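## 3. Singers, parishes and the transmission of the Grernside carols
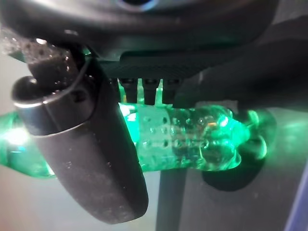
The carols sung at Grernside belong to the pubs and farm kitchens as much as to the church, and this has made them hard to place in earlier surveys. Collectors who worked from parish records found a handful of tunes and took these to be the whole repertory. Campos, working from the singers' own manuscript books, listed 191 separate items, counting variants of the same text as separate when they were sung to different tunes. We follow his numbering here.

The singing begins in late September, when the first practice is held in the upper room of the Varnetti, and goes on until Twelfth Night. There is no conductor. One of the older basses gives the note and the opening line, and the rest come in on the second. Women have sung the upper parts for as long as anyone interviewed could remember, although the manuscript books were nearly all copied and signed by men.

### 3.1 The manuscript books

Eleven books were made available to us. Two are in the church chest and the others are in private houses. Most are oblong, hand-ruled and written in three or four parts with the tune in the tenor. Words are often given for the first verse only. Later verses were learned by ear, and differences between families are most marked from the third verse on.

The book known locally as the Skakmont book is the largest, with 509 pages, of which the last quarter is taken up with household accounts. It has usually been treated as the earliest source. We are less sure. The hand changes at least twice, and several of the carols near the front use a spelling of the village name that does not appear in the registers until much later. Laine Lepik has suggested that the opening pages were recopied when the book was rebound (see section 5), and the stitching supports her view.

### 3.2 Parts and pitch

The pitch noted in the books is seldom the pitch sung. In the recordings we made at practice, the singers settled on a key between a tone and a minor third below the written one. They did not regard this as transposing. One tenor said that the books were "for the words and the shape of it", and that the note was whatever the bass gave.

The fuguing sections, where the parts enter one after another, are sung more slowly than the verses around them. This is the reverse of what Campos reported for the neighbouring valley, and it has a clear effect on breath. Singers take a full breath at each entry, which breaks the line in places where the written music carries straight on.

### 3.3 Comparison with the Jõgi hymns

Lepik's work on the Jõgi hymn singers offers a useful parallel. There too, a repertory first learned from print has drifted away from it, and a leader gives out the line alone. The main difference lies in ornament. Jõgi singers decorate nearly every long note, each in his or her own way, so that the sound thickens towards the end of a phrase. At Grernside only the tenors add turns, and they add the same ones. When a younger singer put in a turn of her own during one practice, the others stopped and sang the passage again without it.

We return to the question of how such rules are taught in section 4, which deals with family groups.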